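Progress Report to the Laltwood Fund
Lead Removal and Range Restoration, Valik Outdoor Range
Prepared by Clementina Bastos, Project Manager
July 13, 2018

Summary

Work during the period covered soil sampling, construction of the first replacement bullet trap, drainage on the lower slope, and revision of the range rules. Sampling is complete. The trap on the pistol bay is installed and in use. Drainage is behind schedule by one work phase. Spending remains within the approved budget lines, with one transfer requested below.

Background

The Valik range has been in use for several decades, with earth berms as the only backstop on all bays. Spent bullets stay in the face of the berm, where they break up under repeated impact. Rain carries fine lead particles down the slope toward the ditch along the access road. The grant supports removal of the contaminated soil, replacement of the pistol bay backstop with a recoverable trap, and water controls on the lower slope.

Soil sampling

Visen completed the field sampling in April. The crew took 17 cores from the berm face, the berm toe, and the ground between the firing line and the targets. Cores were divided by depth and sieved before analysis, so that whole bullets and large fragments would not distort the results for fine soil.

The highest lead values were found in the berm face at target height, as expected. Values fall off quickly with depth behind the impact zone. The toe of the berm shows a second, lower peak where material has washed down and settled. Ground near the firing line is close to background levels, apart from one core beside the old loading bench. The bench area was resampled and the first result was confirmed. It has been added to the excavation plan.

Soil pH on the lower slope is lower than assumed in the application. Acid soil makes lead more mobile. Visen recommends a lime treatment before the ground is reseeded, and the cost is included in the transfer request.

Pistol bay trap

Brinkmann delivered and installed the granulated rubber trap on the pistol bay. The trap is 20 inches deep at the point of impact and sits on a compacted gravel base with a liner beneath it. The old berm remains in place behind the trap as a secondary stop.

The trap is rated for common handgun calibers. Both solid and expanding bullets are allowed on the bay. Hollow points open on impact and are normally held nearer the front of the rubber than full metal jacket rounds of the same caliber, so the front layer will need to be turned and topped up more often than the rear. The maintenance plan has been changed to reflect this. Rifle calibers and steel-core ammunition are prohibited on the bay. 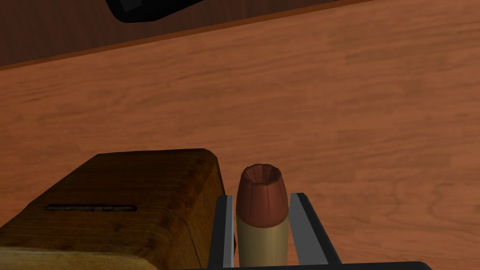
Lower slope drainage

The drainage contract covers a lined swale at the toe of the berm, a settling basin, and a filter bed at the basin outlet. The swale has been cut and lined. The basin has been dug but not finished. During excavation the contractor met a clay drain tile that does not appear on any site plan. The tile ran directly under the proposed basin and discharged to the road ditch, which would have bypassed the filter bed.

The tile has been capped at both ends of the basin footprint. The outlet was moved uphill to keep the required fall, and the revised drawing has been approved. The filter media is on site under cover. Until the basin is complete, silt fence and straw wattles are in place along the ditch and are inspected after each heavy rain. One section of fence was undercut and has been reset deeper.

Excavation and reclamation

No soil has left the site in this period. The plan is to screen the berm soil on site, recover the metal, and return the cleaned fraction where test results allow. The expected recovery is 3,000 pounds of lead and jacket metal. Recovered metal will go to a licensed recycler, and the proceeds will be credited to the project as agreed in the grant terms.

Two bids were received for screening. The lower bid did not include dust control or air monitoring for workers. The bidder has been asked to resubmit on the full scope. A decision will follow once the two bids can be compared on equal terms.

Range operation and rules

The pistol bay was closed during trap installation and has reopened. The rifle bays stayed open throughout, with reduced hours while the excavator was working on the lower slope. Revised range rules have been sent to all 195 members and posted at the entrance. The main changes are the ammunition limits on the pistol bay, a ban on eating and drinking forward of the clubhouse, and a requirement to wash hands before leaving. A hand wash station with cold water and soap has been installed beside the parking area. Dry sweeping of the firing line has ended. Cleaning is now done by wet mopping or with a HEPA vacuum.

Budget

Sampling closed under its budget line. The trap closed on budget. Drainage will exceed its line because of the tile and the moved outlet. We request approval to transfer the unspent sampling funds to drainage and to the lime treatment. The transfer does not change the total award. A line-by-line statement is attached separately.

Risks

The main risk is further delay to the basin. If it is not complete before the fall rains, berm excavation will be held until the following season, as open soil above an unfinished basin would not be acceptable. A second risk is the condition of the remaining tile upslope. A camera survey of the line is being priced.

Work planned for the next period

Complete the basin, outlet, and filter bed.
Award the screening contract.
Apply lime and reseed the part of the slope that is outside the excavation area.
Carry out the first inspection and turning of the trap's front layer.
Sample water at the road ditch, above and below the new outlet.

Written approval of the budget transfer is needed before the drainage contractor returns to the site.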